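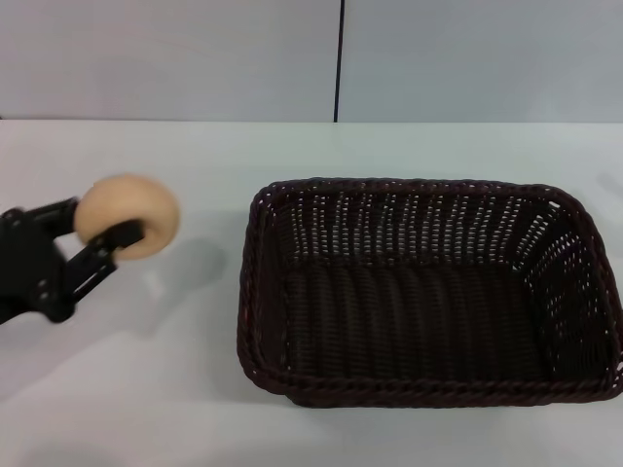
Station 7, ring and basket task. Gripper holding the ring above the table, basket empty.

Proltetti Handling Lab, Jodthorpe
Tabletop Gripper Cell: Safety and Good Practice Checklist, With Comments
Inspection date: 2022-04-25
Cell: Station 7
Checklist revision: February

Thank you to everyone who made space in the morning for this one. I know an inspection is never the most welcome visitor, and you were all very patient while I crouched under the table with a flashlight. My comments follow each item, and they run on a bit, as they always do, so please read the ones marked "Action" first if you're short of time.

Section A. Work surface and surroundings

A1. Tabletop clean and free of tools, cups, and loose hardware.
Result: Pass
Comment: Very nice to see. The white top shows up crumbs and screws right away, and I'd be sorry if anyone swapped it for a darker one. Please keep wiping it down at the end of each shift, even when it looks fine.

A2. Table does not rock or shift when the arm changes direction.
Result: Pass with comment
Comment: I leaned on all the corners and felt a tiny bit of movement at the back left foot. Nothing that would stop work today, but snug it up before the next long run.
Action: Adjust foot, then check again after a day of use.

A3. Wall panels behind the table secure, nothing hung on them within reach of the arm.
Result: Pass
Comment: Plain gray and bare, just as we like them. I know it's tempting to tape the task sheet up there (I've done it myself!), but the clipboard by the door is the place for it.

Section B. Gripper

B1. Finger linkages and pivot points free of cracks, play, and trapped debris.
Result: Pass
Comment: I worked each joint by hand with the power locked off. The open linkage is easy to look through, so there's really no excuse for skipping this one at the start of a shift. A soft brush does the job well.

B2. Pinch points known to every operator at the station.
Result: Pass with comment
Comment: Everybody I asked could show me the gap between the fingers, and that was lovely. Fewer people thought of the knuckle lower down, where the linkage meets the body. Please go over it together at your next handover.
Action: Add the knuckle to the handover talk.

B3. Grip force set to the value on the task sheet.
Result: Fail, corrected during visit
Comment: The sheet says 33 percent and the controller had been left on a higher setting from another task. We put it back together and signed the log. I'm not cross about it, but do read the number off the screen every time, even if you were the last one to touch it.

Section C. Objects and containers

C1. Test objects sound, clean, and suited to the grip being used.
Result: Pass
Comment: The ring is a good choice for practicing a hold with one finger through the hole and the other against the outside. Look it over for nicks on the inner edge, where a fingertip could catch, and retire it if you find any.

C2. Basket empty at the start of the run, rim and weave undamaged.
Result: Pass
Comment: I ran my glove all the way along the braided front rim and found no broken strands. Wicker does wear, bless it, and one loose end can snag a finger on the way out. The spare basket came from Emwood and is on the shelf with its tag still on, so use that if you're ever in doubt.

C3. Clear space kept between the pick area and the container.
Result: Pass
Comment: A good stretch of open table to the left of the basket. Please don't creep the basket closer to save cycle time.

Section D. Stopping and recovery

D1. Emergency stop within reach of the operator's chair and tested.
Result: Pass
Comment: Tested from the chair and again from standing. It released cleanly both times.

D2. Written steps for recovering a held object after a stop.
Result: Pass with comment
Comment: The steps are there, but they were written for the Carhuamaca cell and mention a shelf you don't have. Support the object with the recovery tray, open the gripper from the controller, and keep your fingers out of the ring the whole time.
Action: Rewrite the sheet for this station and send me a copy.

D3. Cycle counter read and service interval checked.
Result: Pass
Comment: Counter at 1881, next service due at 4000. Plenty of room yet.

Overall result: Cleared for use, with the three open actions above to be closed before the next inspection.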